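About Filtosero

Filtosero is a small studio and school for artificial flower arranging. We make bouquets, table pieces and window displays from artificial flowers, and we teach other people to make them too. Our studio is in Peria, on the upper floor of the Mofokeng building, over the shop that repairs clocks. Please use the side door and ring two times, because the first ring is often not heard upstairs.

How we started

The studio was opened under the name Kiltano, and some of our older customers still call us like this. In the beginning we sold only ready bouquets for restaurants and waiting rooms. The customers often asked if they could change a rose for a daisy, or make the bouquet a little lower so that two people can see each other over the table. We let them try it at our desk. After one winter there were more people at the desk than in the shop part, so we closed the shop part and became a school.

The name was changed when we moved to Peria. The sign on the street is new, but the stamp on our receipts still says Kiltano. Both are correct and you can pay an invoice with either name.

Light and color

A large part of our first lesson is about light. Artificial petals are dyed, and a dye can look friendly in the morning and gray in the evening. A green leaf that is fine by the window may turn yellow under a warm lamp. We ask every student to look at the same stem in a bright place and then in a very dim one, and to write down what has changed before choosing a second flower. It is a slow exercise and some people find it too slow. We still do it with every group.

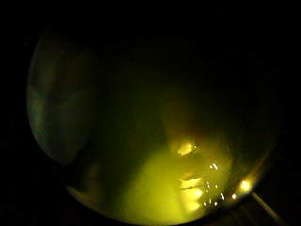 How we work at the desk

Each student has a wooden desk with a dark blue cloth over it. We tried white cloths in the first year and we did not like them. On white, the daisies and the pale roses disappear, and the student puts in too many of them. On dark blue you see the outline of the bouquet immediately. The cloth has wrinkles after the first hour and this is not a problem, you do not need to iron it.

We teach to build a bouquet upright, held in one hand, and to turn it often. The other hand stays free to bring a stem or to bend one. Usually we begin with the green leaves, then we put the red roses close together on one side, and the pink ones opposite to them. The daisies go between. Tall white sprigs come last, at the top, and there should be only a few — with too many the bouquet looks like a brush.

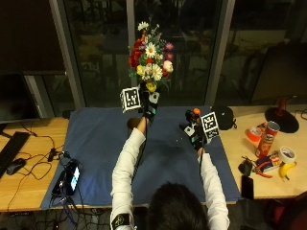
A mixed bouquet over the blue cloth: white daisies, red roses on the left, pink and magenta on the right.

A student may keep the bouquet or take it apart for the next lesson. Most people keep the first one and take apart the second.

Our flowers

In our drawers there are 3,853 stems by the last inventory, which we make every July when there are no courses. They are sorted by color and after that by length. Roses have the most drawers. We have 34 kinds of leaves, and this sounds like a lot until you need a dull green one for an autumn piece.

We repair flowers as long as it is possible. A loose petal is glued, a bent stem is straightened over steam, and dust is removed with a soft dry brush. Please do not wash artificial flowers under the tap at home! The dye of the red ones can run into the white ones. If you have already done this, bring them to us and we will see what can be saved.

Courses

The basic course has 11 lessons. Groups are small, and the lessons are in the morning or after 6 p.m. You do not need to bring tools, only clothes with sleeves that you can push up, and glasses if you need them for close work. Children are welcome together with an adult.

We also have 2 single workshops in each season, one for table pieces and one for bouquets. For these it is enough to register one week before.

Orders

We still accept orders from restaurants, offices and theaters. Please write to us what kind of light is in the room, how high the table or shelf is, and from which side the guests will see the flowers. A photo of the room taken in the evening is a big help. Delivery inside Peria is included in the price, and for other towns we calculate it separately.

Visiting us

The studio is open for visitors in the afternoon when there is no lesson. The course calendar hangs on the side door.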